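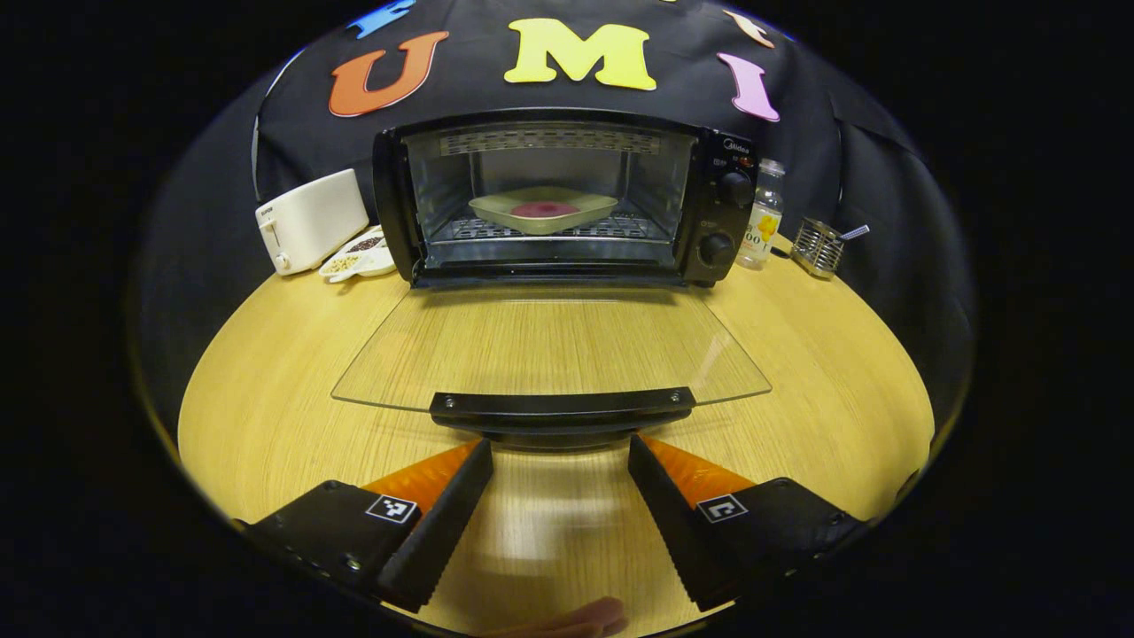

Lunches for one: the small oven

12/06/2022

Readers of this journal will recall that the full-size cooker was given up in January, following the move to Quinlan. Meals have since been prepared in a black toaster oven with two knobs, kept on the round table beside the two-slot toaster.

The following practice has been adopted. Food is placed in a square dish on the wire rack and heated for 15 minutes. Grains are cooked in advance and served separately in a divided dish, so that dark and light do not mix. The glass door should be lowered fully before the dish is removed.

I am obliged to Tamsin Maihi for the suggestion of a smaller dish. Her recipe for barley will be published here once I have tested it with less salt.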